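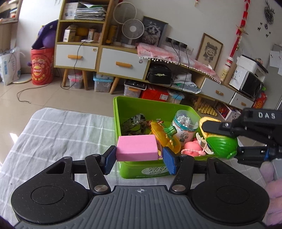
*Green box, pink sponge going in or coming out.*

Evening all,

Replying below, as the bottom half of Narendra's message seems to have gone missing in the last three forwards.

> From: Narendra Bajpai
> To: tronbridge-tenants
> Subject: Renewals at Tronbridge
>
> Has anyone else had the renewal letter from Paltora? Mine says the rent goes up by 60 a month from October, plus a "renewal administration charge" of 100, and I must sign by noon on the day after I got it or the flat will be marketed. It also says the flat "benefits from" secure cycle parking. I have lived here long enough to know it benefits from a railing.
>
> Is the deadline real? And does the 100 apply if I just let it roll on month to month?
>
> Narendra

Yes, we had the same letter on the second floor, railing and all. Ours was addressed to the people before us, so I felt quite relaxed about the deadline.

I rang Paltora and got through on the fourth go. The noon business is "a guide". What they want is an answer before the end of the month, and the person I spoke to was happy to put that in an email once I'd asked twice. Get yours in writing too. My agreement says it carries on monthly if neither side does anything, and there's no mention of a charge for that. Yours may be worded differently — the older ones were drawn up by Skukik before Paltora took over the block, and Skukik liked a clause.

On the increase, I asked what it was based on. They sent me a listing for a flat in the Pathak building at 600 a month more than I pay. It has two bathrooms, a lift and a balcony. I wrote back to say I'd gladly pay Pathak rent for a Pathak flat, and when could I move in? No reply yet. I'd suggest sending them flats of our own size in our own street, of which there are plenty on the usual sites. 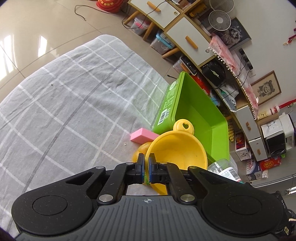

*Yellow funnel, with the sponge on the checked sheet behind.*

One other thing. Page four of the letter asks us to confirm the deposit will be "topped up in line with the revised rent". For me that comes to another 360, and it's tucked under the paragraph on window cleaning. I've said I want to see the sum worked out before I agree to anything. Do read page four.

If you've already signed, don't panic, but dig out the copy and see whether the 100 is on it. Flat 9 signed and it wasn't.

I can scan my old Skukik agreement if it's any use to compare. It's long, and the bit about window boxes is worth the trip.

Second floor, left-hand door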